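Trirneck Secure Messaging for Clinics – by Skarent

Texting between nurses, front desk and on-call docs, tied to the patient chart. Runs on phones you already have. No pagers.

What you get
Read receipts, on-call schedule, message log your compliance person can export. Works with Zollurach charts out of the box, other systems need the connector (ask us).
Up to 443 users per site license. Bigger groups – call.
Setup takes 4 hours, mostly importing the staff list. Have it ready as a spreadsheet pls. 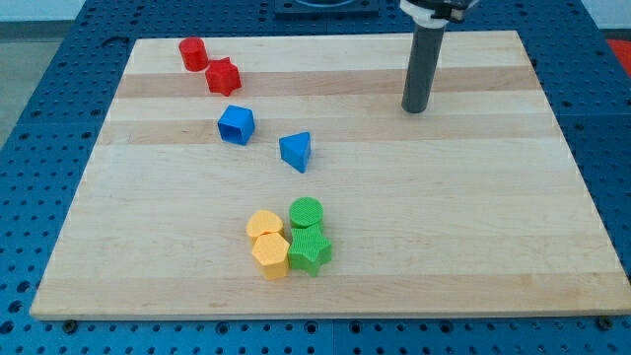 Joana Bragança wrote in that the night handoff used to be sticky notes and voicemail, and now her whole floor sees who's on call without phoning the switchbord. She'd still like a louder alert tone.

Louder tone is in the November update. Also fixes the log-out bug on older tablets.

Price
$1,550 per site per year, support included. Connector is extra.
Trial is 17 days, full features, no card needed. Test data only untill the agreement is signed.

Orders and quotes: Henrique Mendes, sales desk, until 5 pm.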